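Clunero data FAQ

What do I need to record?
I ask for 100 runs per task. Six tasks are open right now, and the bowl one is the best place to start — you're moving simulated arms, so no hardware to break!

Do I have to use both hands?
Nope. Use whichever is closer. I switch all the time, and the learner needs to see both habits. 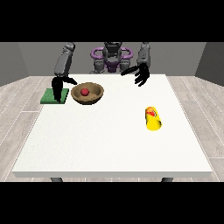
Laranby wrote in to ask whether fumbled grasps should be thrown out, since their group had been deleting every one of them.

Please don't! If you fumble and then recover, keep it (I love those). If you give up halfway, tag it "failed" and move on.

Can I work with a friend?
Sure, two people per login is fine. Just swap at the end of a run, never in the middle.

Where do the files go?
Into the Yin folder. I check it at 6 every evening.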